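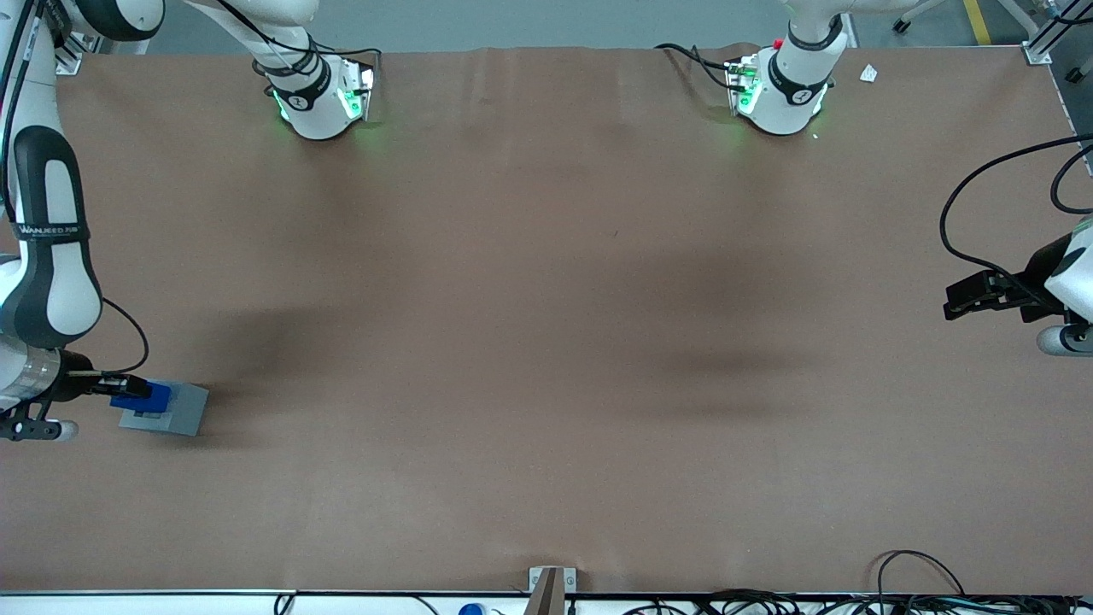

Zarmeena Dogar

Figure 1. A blue block and a brown table surface.

3. What people call a color when they're in a hurry

I went into this part of the study expecting trouble with the greens, and I got trouble with the browns instead. Everyone I interviewed in Clorkbridge and Plastham could name a blue without stopping for breath. A blue next to a brown, as in Figure 1, is about as easy as color naming gets (I'd bet my lunch on the first word out of anybody's mouth). Ask the same person for the name of the brown, though, and you get a pause, then a food, then an apology!

I showed 234 people a set of 14 painted cards, one at a time, and asked them to say the first name that came to mind. The interviews ran through April, mostly in the late afternoon, when the library in Clorkbridge fills up with people waiting for the bus. In Plastham I set up beside the counter of a paint store, which I worried would tilt things, and I'll come back to that in Section 5. All the cards came from one batch, mixed to match the Nultden chart, and I kept them in an envelope between sessions so the sun wouldn't get at them.

Altogether I wrote down 512 different names, counting "light blue" and "lightish blue" as two (a choice I went back and forth on for weeks). The blues were the calm end of the table. People said "blue," or they put one small word in front of it and moved on. The browns were a pantry. I got coffee, toast, gravy, peanut butter, the crust but not the inside, and one very firm "wet cardboard" from a woman who told me she'd packed boxes for a living and would know.

My first idea was that brown simply has fewer well-known shade names, so people have to go shopping for one. I don't think that holds up. Plenty of the same people used "tan" and "beige" later in the conversation, when we were just chatting about their couches and their dogs. They had the words and they weren't reaching for them. What seems to matter more is how plain a color sounds to the speaker. Several people told me that "brown" felt like a rude answer, as if I'd gone to the trouble of painting a card and they ought to meet me halfway. The word "blue" never got that treatment from anyone.

Dobos ran into something similar in an earlier set of interviews about house paint, and called it "dressing up" the answer. I like that phrase and I've borrowed it here, with one change. Dobos used it only for names that made a color sound fancier, and I'm using it for any name that swaps the plain word for a thing, fancy or not. Gravy counts. So does wet cardboard.

With that wider meaning, 191 people dressed up at least one brown card. Age made less difference than I'd guessed, and the two towns came out closer together than the paint store had me fearing. The bigger split was between people who came alone and people who had a friend standing there, listening. With a friend nearby the names got longer and sillier, and the friend usually wanted a turn. I let them have one, after the first person's answers were written down, and those second turns are left out of the counts in this section and taken up separately in the next.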